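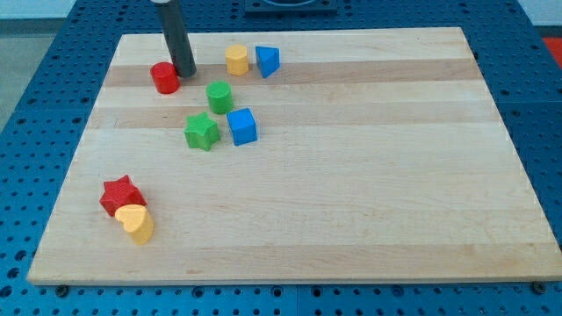 Visit Report: Estetti Order Processing Center

Members of our online store operations group visited the Estetti order processing center in Widenel on May 28, 2024. The visit was arranged as part of our review of how held orders are handled between the time a customer submits a cart and the time payment is taken. Estetti moved its web store to the Skido platform last September and agreed to show us its approval and release procedures in daily use.

The group was received at the main entrance on Tiedemann Road and taken first to the order desk on the second floor. The desk handles 1660 held orders in a normal month. Most are held for one of two reasons: the customer has asked for a trade price that has not yet been confirmed, or the delivery address lies outside the standard shipping zones. Orders of both kinds appear in a single queue, sorted by the time they were placed. Staff may filter the queue by reason but may not change its order.

We were shown how a held order is opened, checked and released. The customer receives a message when the order is placed and a second message when it is released or declined. Estetti writes its own message text and keeps it short. The earlier version ran to a full page, and customers often replied to ask whether their order had gone through. The present version states the order status in its first line. Our hosts reported that replies of this kind have dropped to roughly 10 a week.

The second part of the visit concerned stock records. Estetti reserves stock at the moment an order is held, and the reservation lapses after 60 hours if no decision has been made. Our own store does not reserve stock until release, and members of the group asked several questions on this point. The lapse rule was said to cause some difficulty over long holiday periods, when the desk is closed but the clock continues to run. A change to the rule has been requested from the platform supplier – no delivery date has been given.

After lunch the group attended a short session on product setup. The store carries 104 product options that can trigger a hold. Each is assigned to a named team, and any option without a team is switched off at the next monthly check. We were given a copy of the setup form and permission to adapt it for our own use. The form asks for the reason for the hold, the team responsible and the message to be sent.

The packing hall was not included in the tour, as a stock count was in progress on the ground floor.

The following points were noted for further discussion:

Reserving stock at the time of the hold, and the length of the reservation.
Placing the order status in the first line of all customer messages.
A monthly check of product options that have no assigned team.
Access to the queue for part-time staff, which Estetti limits to viewing only.

The group thanks Estetti for its time and for the open manner in which questions were answered. A return visit by Estetti staff to our own order desk has been proposed for September.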